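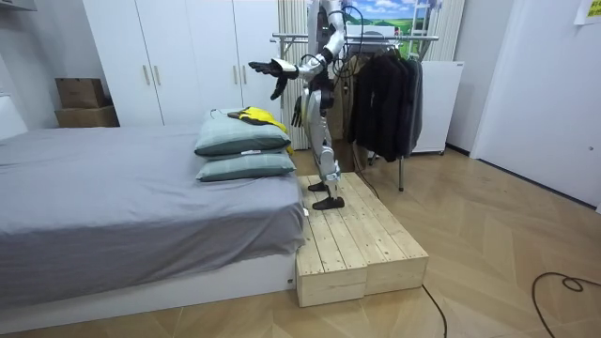

So I finally made it to the Skernow mill open day, after three years of saying I'd go and then finding out I was busy that weekend. They weave wool blankets and bedspreads up there, and twice a year (spring and September) they let people in to wander about among the looms. Rhea Sarmiento had a spare ticket, I had a free morning, and off we went with a flask and far too many sandwiches.

Parking was a muddy field and a long walk down a lane, so wear boots. We were put in a group of 13 with a guide called Fouad Nimri, who has worked there since he left school and clearly loves every inch of the place. He started us in the wool store, which smells wonderful if you like sheep and pretty awful if you don't. Rhea doesn't.

Next came the carding room, where the fleece gets combed out into great soft ropes. You're allowed to pull a bit off and twist it between your fingers, and mine kept falling apart while the little girl next to me made a perfectly good bit of yarn. Ah well!

The weaving shed was the part I'd come for. The noise! They hand out ear plugs at the door and you do need them. The oldest loom still running is 90 years old, and Fouad let us stand near it while a weaver, Jocelyn Saludo, mended a broken thread. I couldn't even see the thread. She found the end, knotted it and had the loom going again while I was still looking for my glasses. She was making a bedspread in a pattern called Etard, all small grey and mustard diamonds, and I wanted it straight away — until I saw the price.

After that it was the finishing room, where the cloth is washed, brushed and checked over a big lit table. Anything with a fault goes into the seconds shop, and I'd had my eye on that since breakfast. I got a single blanket in dark green for 20 pounds, with a tiny slub near one corner that I've already lost track of. Rhea, who had told me twice in the car that she wasn't buying anything, came out with two cushions and a throw.

The café is in the old dye house. Good soup, slow queue, lovely cheese scones. Marjorie Penrose on the till told us the afternoon tours are much quieter, so we'll go later next time. Tickets for September aren't out yet, but you can leave your email at the desk and they'll let you know. The blanket's on the spare bed now and the cat has moved in.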